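Do Reminder Texts Get Library Books Back on Time?

Project report, Community Research Methods
Submitted by Ieva Stankevičius and Freya Bloxham
Supervisor: Anahera Kereama
April 25, 2023

Why we picked this

The Zavbridge town library started sending text reminders last August. Two days before a book is due, anyone who signed up gets a short message. By winter the library was telling people the texts had "fixed" late returns, and there was a poster by the front desk saying so. Neither of us believed the poster. We both work shifts at the desk, and the late shelf did not look any shorter to us.

That is not evidence, of course. A shelf can look full because somebody forgot to clear it. So we asked Laimutė Mägi, the branch manager, if we could look at the loan records with the names stripped out, and she said yes faster than we expected. We want to say at the start that she was fair with us even when it was clear which way we were leaning.

What other people have claimed

We read what we could find on reminders in general. Most of it is about dentist and doctor visits, where a text the day before seems to help people show up. We are careful about carrying that over. Missing an appointment is something you do once, at a fixed hour. A library book sits on the kitchen counter for three weeks and you walk past it every morning. Knowing the date may have very little to do with why it stays there.

The company that sells the text service, Vidness, has a page of customer stories. All of them are glowing and none of them gives a number we could check. We wrote to ask how the results were measured and got back a brochure. We did not use anything from it.

How we did it

The library gave us 2,560 loans from the fall and winter. Each line had a checkout date, a due date, a return date, the type of item, and whether the borrower had signed up for texts. There was no age, no address and no borrowing history before the texts began. The last one hurt us most, and we come back to it below.

We threw out 340 loans. Most of these were renewed at least once, and a renewal moves the due date, which means the reminder goes out twice. Some had a return date earlier than the checkout date, so somebody typed something wrong. A few were items on loan to the school, which never gets reminders or fines. We argued over the renewals. Freya wanted to keep them, on the grounds that a person who renews after a text has been helped by the text. Ieva thought that was a different question. We left them out, and a reader who thinks Freya was right has a decent case.

We called a loan late if it came back any time after the due date, even by a day. The library itself allows a grace day when the book drop is full. We did not, because there was no way to tell from the records when the drop had been full.
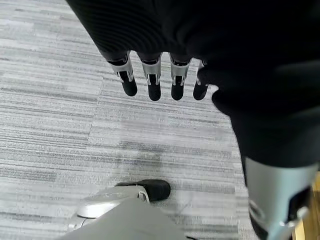 Photo 1. Four fingers of a robotic hand, hanging below black ribbed fabric.

We also talked to borrowers. We stood near the returns slot on several afternoons and asked people whether they had signed up and whether the texts made any difference to them. This was the weakest part of the project. People who are standing at the returns slot are, by definition, people who bring books back. We knew that before we started and did it anyway, mostly because our proposal said we would.

What we found

Borrowers who got texts were late less often than borrowers who did not. If you stop reading there, the poster is right.

We don't think you should stop there. Signing up is a choice. To get the texts you have to fill in a card, hand over your cell number and reply to a test message. The kind of person who does all of that may well be the kind of person who returned books on time before anyone texted them. Without the earlier records we can't separate the two, and neither can the library. Ona Avotiņš, who keeps the catalog, told us the old system was wiped when the new one went in, so those records are gone for good.

We tried one way around this. Inside the text group, we looked only at people who signed up partway through the fall, and compared their loans before and after. There were 406 loans in that set. The lateness dropped a little after sign-up, but it also dropped over the same weeks for people who never signed up at all. The weather had turned, the book drop had been repaired, and the school holiday reading list was over. Any of those could have done it. When we set the two drops side by side we could not see a gap that we would want to defend in front of anyone.

Item type mattered more than texts did. Movies came back on time far more often than novels, whoever had them out. Picture books were the worst. A parent who takes home a tall stack has to find every one of them again, and a text message does not look under the couch. Several parents said much the same to us at the slot, some of them in less polite words.

One result we did not expect was about the texts themselves. A number of borrowers told us they had stopped reading them. The messages come from a short number with no library name in the first line, and people took them for ads. One man showed us his phone, where they had gone unopened for months. He was listed in the interviews as "signed up, finds it useful," because that was what he had said before he looked.

What the library could do

Mrs. Mägi asked us to include suggestions, so we are including them, though with less confidence than she might like.

Put the library's name first in the message. It costs nothing and can't hurt.

Take the poster down, or change the wording. "Borrowers who get texts return more books on time" would be true. "Texts have fixed late returns" is not something anybody has shown.

If the library wants a real answer, it should pick new cardholders by lot, sign up one half from the start and hold the other half back for 10 weeks. We understand why people might find this unfair. We would point out that until last August everyone was held back, and there were no complaints that we heard of.

Try a limit on picture books before spending more on texts. We would want this tested too. It is easy to be strict about other people's ideas and soft on your own.

Problems with our work

We came in doubtful, and both of us picked which comparisons to run. We wrote the main ones down in advance, but the before-and-after check was added later, after we had seen the first result and did not like it. A reader should weigh it with that in mind.

All of this is from one library in one town over one stretch of months. Rugemalira, the next town over, started a similar service and says it is happy with it. We asked for their records too and were told to try again after the summer.

We counted each loan as separate, but the same person can have many loans. One family that is always late could push the numbers around quite a bit. The records had no borrower codes we were allowed to see, apart from the sign-up dates, so we couldn't correct for this.

Our interview notes are uneven. Freya wrote down whole answers and Ieva wrote down a word or two — we should have agreed on a sheet before the first afternoon. Where the notes were too thin to be sure what somebody meant, we left that person out.

Thanks

Thank you to Laimutė Mägi and Ona Avotiņš at the library, to Anahera Kereama for reading two drafts and crossing out the word "prove" in both, and to the Premevby student fund for paying for the printing. The stripped loan table is on file with our supervisor, and anyone in the course can ask her for a copy. We would be glad if someone ran the numbers again with the renewals left in.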